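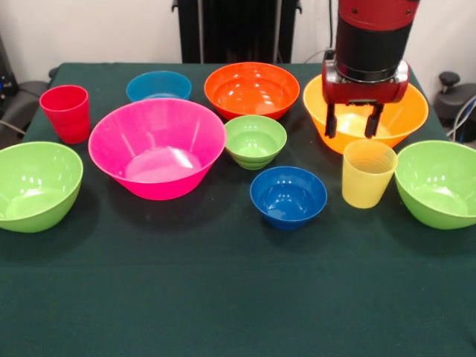 Bowls and cups in bright colors, on a dark green cloth.

Trurnusby Table Range
Bowls and cups for day care, camp kitchens and summer houses

Item group 1274
Sold by the piece or in mixed cases of 30
Delivery from our warehouse in Wultville

The Trurnusby range is plastic tableware for places where many people eat at the same time and where the dishes get hard use. We have sold it from the first year of our shop. Our customers are mostly day care centers, scout camps, church kitchens and families who have a summer house with too many cousins in it.

The bowls are made by Bredau and the cups come from the same factory. The shape has stayed the same through the years, so a bowl you buy now will stack with the bowls you bought before. The color can differ a little between production lots. If you need all pieces from one lot, please write this in the comment field of your order and we will check the shelf before we pack.

Material and care

All pieces are polypropylene. They do not contain melamine. The surface is glossy when new and becomes more matte with use, first on the inside where the spoons touch.

Dishwasher: yes, up to 70 degrees Celsius. In an industrial machine with a higher final rinse, please use the drying rack and let the pieces cool before you stack them. If they are stacked hot, they can stick together and it is not easy to get them apart again.

Microwave: for warming up only. Do not use for food with much sugar or fat, such as jam or sausage soup.

Oven and grill: no.

Freezer: yes. Let a frozen bowl stand for a while at room temperature before you twist it or hit it against the counter.

Tomato sauce, curry and blueberry will leave a shade on the lighter colors. A paste of baking soda and water takes away most of it if you do it the same day. We have also heard that sunlight on the window sill helps, and in our own kitchen it did help with carrot, but with turmeric it did nothing.

Please do not use steel wool or scouring powder. Scratches in the bottom collect coffee and fat, and after that the bowl looks dirty also when it is clean.

Which size for which use

The small bowl holds 200 ml. It is good for yogurt, berries, and for the youngest children who are learning to eat by themselves. The medium bowl is for porridge, soup and cereal, and it is the one that most kitchens order. The large bowl is meant for the middle of the table - salad, bread, boiled potatoes - and it has no lid in the range.

The cup is the tall model. It is narrower at the base than at the top, so it stacks well, but for children under two years we recommend that an adult fills it only halfway. A low cup with two handles is in the Bredau baby range, see the menu on the left.

Colors

You can choose one color for the whole case or let us mix. A mixed case always has several colors, but we cannot promise the same number of each. Some day care centers give every group its own color, and then the dishes find their way back to the right room. Kaisu Peltonen from our customer service can help you to plan such an order, also when you already have older pieces at home.

Ordering for larger kitchens

From 200 pieces we make a separate offer. Send us your list by the contact form, with the delivery address and the hours when somebody can receive a pallet. Walid Najjar answers these requests, normally by the next working day. In December the answer can take longer.

We can print the name of your kitchen under the bottom of each piece. The print stands the dishwasher but not scouring. Printed pieces cannot be returned.

Returns

Unused pieces can be sent back within 30 days. Please keep the paper between the bowls when you pack them, otherwise they rub against each other on the way and we cannot sell them as new. If a piece is cracked when it arrives, you do not need to send it back. A photo is enough.

From our customers

"We bought these for the camp kitchen and they have now had three summers. Two bowls were lost in the lake, the others are in use. I would like a lid for the large one."
Graham Rudd

"Good weight, not too light. The small bowl does not slide so much on our oilcloth as the ones we had before. The red is darker than on my screen."
Hertta Lahtinen

"I use the medium size for rice and for mixing marinade. It got a yellow shade after one week. I knew this would happen and I bought more."
Duangjai Rattanakul

Answer from the shop: Thank you for these. We have asked Bredau for a lid for the large bowl. They are considering it, and we will write on this page if it comes.

Goes well with

Jääskeläinen drying rack, wide model
Jääskeläinen serving spoon, long handle
Bredau low cup with two handles
Tablecloth by the meter, washable, see Textiles

Phone orders are taken until 3 in the afternoon. Pickup in Wultville is possible if you call first.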